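Takeout Bags and Table Corners
A gallery of ordinary lunches at Fontes
2026-06-12

I started keeping pictures of lunch tables back in December, when the Fontes building in Wavevdale got rid of its canteen and all of us on the second floor began carrying our food up from the street. There are 43 tables in the collection so far, and I'm fonder of them than I probably should be! People bring the loveliest bags. I've always had a soft spot for the big ones with a silvery lining, the kind that holds its own shape when you set it down and stays open while you hunt for the napkins.

1. Red drink, red-and-white bag
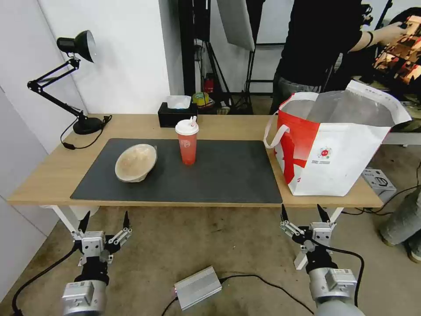
My own rule is to put cold drinks in last and take them out first, and to stand them well back from the edge of the table (I have long sleeves and a bad record). A domed lid helps if you like plenty of ice. The iced hibiscus from the Bavon counter costs 450 for the large, and I used to think that was a lot until I tried making it at home and stained a perfectly good dish towel.

2. Bag, bowl and tissues

A box of tissues is the thing I'd keep on any table where people eat, ahead of plates, even. I also like a desk mat under lunch - it wipes down in a moment and bowls don't clatter on it. The pale bowl in this one, tipped a little to the side on the dark mat, is just the size I like for fruit or a handful of crackers.

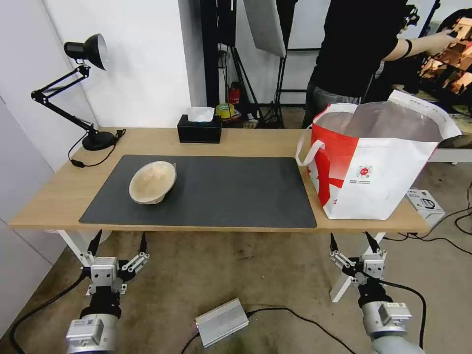
Covadonga Pastor wrote in to say that she wipes the lining of her insulated bag with a damp cloth every evening and leaves it open overnight on a chair, and that hers has lasted through 76 lunches without picking up a smell. She'd also like it known that soup should travel upright in a jar, whatever the label on the tub promises.

More tables go up as they come in, and the next batch is from the Codon office downstairs.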